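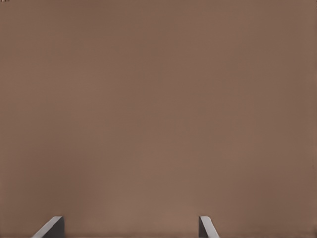 Brown, smooth. Close to the shade I want for the hall.

February 2021, Friday. Second coat on the hall wall at Wenholm. Mixed 400 ml of the clay paint with 80 ml of water, less than the Filtia sheet allows. Coverage was better than on Tuesday. The lower half still drags under the roller – the old distemper is pulling water out of the coat before it levels. Sanded the worst strip with 80 grit and sized it again.
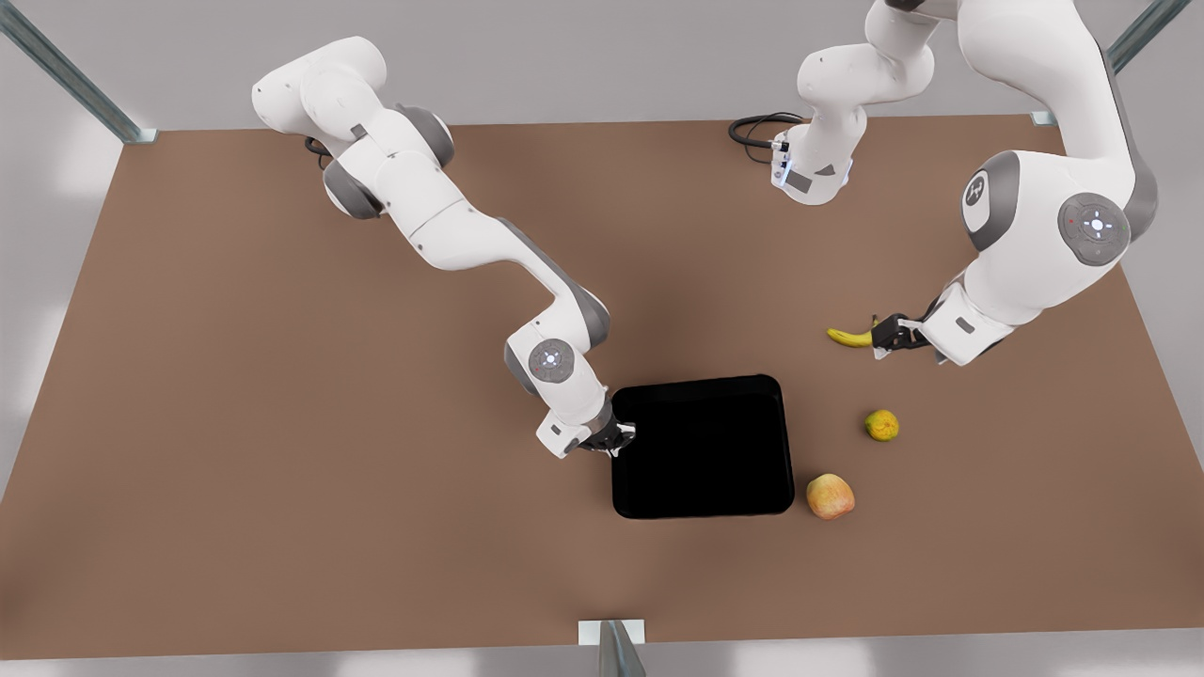
Moisture readings

Meter gave 436 by the stair and 600 behind the coat hooks. The scale is relative, so the numbers only compare with each other. The wall behind the hooks backs onto the gutter outlet. No paint there until it drops under 436. Moved the heater to the far end and left the door open. 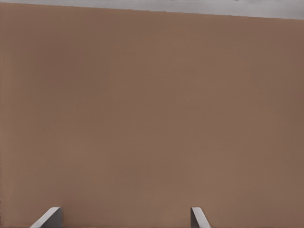
Nataša Mujić thinks the gutter should come first and the paint can wait until June. She would also skip the sizing and use a lime wash, which lets the damp out. I agree on the gutter. Lime wash over sized plaster will not hold, and three walls are sized already.

Ordered an outlet and two brackets from Janevski. Ate at six, cleaned the rollers, read the meter again – no change. 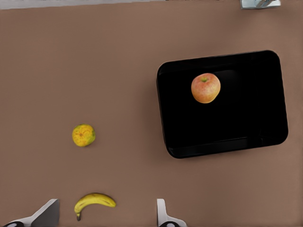 Apple, banana, a citrus fruit.

Recent entries
Hall wall, first coat
Stripping the stair at Wenholm
Drita Mujić's notes on distemper
Stiklow, the leaking sill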